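Looking after the hand: speaker notes
Birnodside maintenance afternoon, Thu 19 June

Slide 1. Start
Welcome, fire exits, tea is at the back. Say what the talk covers: one robot hand at the Cluvdale site, how we set it up and how we keep it going. Leave arm faults for the next session in September.

Slide 2. What we had at first
The hand came with a thin manual and no service plan. We ran it until something went stiff, then took it off and looked. That cost us 4 days of downtime in the first month. Read out the job number, 669, for anyone who wants the full log -- it is on the shared drive under Laline.

Slide 3. The weekly check
Arm parked, drive power off, key in your pocket. Move each finger by hand through its full travel. Feel for grit or a catch. Wipe the tips with a damp cloth, no solvent, as it makes the rubber go hard. Look at the covering for splits where it meets the finger joints.
Whole check takes two people. One moves, one writes. Mention that we tried it with one person and the sheet never got filled in.

Slide 4. Setting the zero
Do this after any work on a finger. Hand hanging down, fingers straight, nothing underneath that matters. Load the Rajput settings file, run the homing routine, then compare the fingers with each other by eye. If one sits out of line, stop and check its hinge pin before you touch the numbers. Ask the room who has done it the other way round.

Slide 5. The thumb
Leave this one up for a while.
The screw to talk about is the small round one set into the silver shell, low down on the outside. It gets its own line on the check sheet. Use the hand driver, never the powered one. The opening along the side lets you see the joint and the linkages without taking the cover off, so shine a torch in there first. Point out the hinge pins on the three fingers as well -- same torch, same visit. 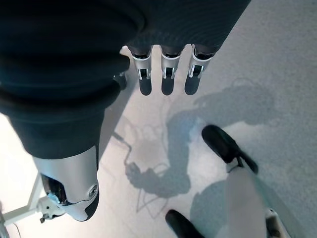 Slide 6. Spares
We keep 7 fingertip pads and one full set of hinge pins in the labelled drawer. Reorder when you open the last bag, because delivery is slow. Old pads go in the scrap tin with the date on.

Slide 7. Questions
Someone will ask about grease. Answer: only what the manual lists, a small dab, and wipe off the rest. Check sheets are on the table by the door. Hand back to the chair by ten to four.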